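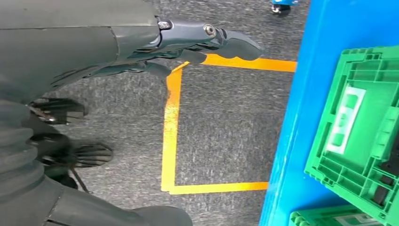
Wrist view, hand over the tape box, green crates on the blue top.

December 4, 2023

OK, catching up on the notebook before I forget everything. We're at 1,590 episodes kept for the crate task, which sounds like a lot until you look at how they're spread. The front position has far too many and the far corner is starving. My fault, I kept starting every run from the same spot out of habit, and the Hekirier policy has picked up my habit very nicely, thank you. Start it a hand's width off and it wanders.

So the new rule for the rest of this batch: shift the start pose before every run, and write the pose number in the log BEFORE recording. I did 19 this morning that way and it's slower but not awful. Threw out four of them, two for a dropped glove connection and two where I paused in the middle to think (the model learns the pauses too, we saw that in September and it was really annoying to get rid of).

The Dorberg glove still drifts on the thumb. I recalibrate when I sit down and again after the coffee break and that mostly holds. If you take over from me, please don't skip the second one! The thumb looks fine on the screen long after it has stopped being fine.

Tape on the carpet is getting scuffed on the left stripe. I'd like to redo it, but then the old episodes and the new ones won't match at the wrist, and I don't know if that matters. Leaving it until somebody has an opinion.
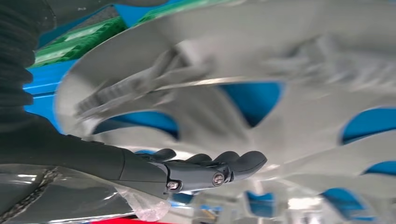 Do blurry wrist frames get thrown out of the set?
We keep them as long as the joint data is clean and the run finished. The policy is going to meet blur when it runs for real, so it should meet it in training as well. Only runs with missing frames go in the reject folder.

Tried the 200 newest episodes alone as a quick fine-tune over lunch, mostly out of curiosity. Loss looked lovely, behavior was meh, and it reached too high nearly every time. Mixed back in with 300 of the older ones it calmed down a lot. I want to repeat that with a different seed before I get excited, so don't quote me at the Surnska meeting.

Storage: the Zhong drive is getting full again. I moved the raw video from the first batch over to the big server and left the trimmed copies where they were. Paths in the config are updated, but if your loader complains, pull first and then come find me.

Still to do: far corner starts, more of them, left side especially. Fix the timestamp on the glove log. Order more orange tape either way.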